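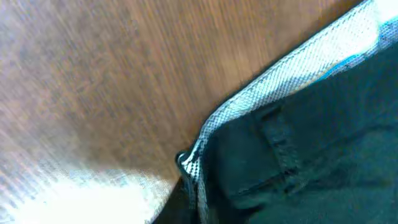 2. What we did

We made a short story anthology from scratch. Open call went out in March, 36 stories came in, we kept 20. Working title was Trurevik, after the drowned town in the opening story, and it stuck. Theme: places that don't want you back.

Reading was blind, two readers per story. Ties went to a third. Slow – should have set a word limit sooner, one piece was longer than the next four together.

Layout in Latusora. Page breaks kept moving when we changed the font, so chapter titles had to be fixed by hand. Twice. Printing by Andreadis, cheapest quote, total cost 690 dollars incl. proofs.

3. Problems

Contracts late. Two authors wanted thier rights back after a year, our form didn't say. Fixed with an added page.

Running order: we put the long ghost story last. Not everyone liked that.
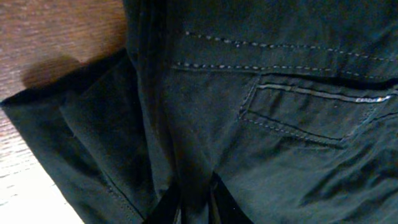

Privitance, the campus book club, wrote back that the ending dragged and the drowned town should have closed the book. Fair. For a second printing we would swap them – and cut the foreword to one page.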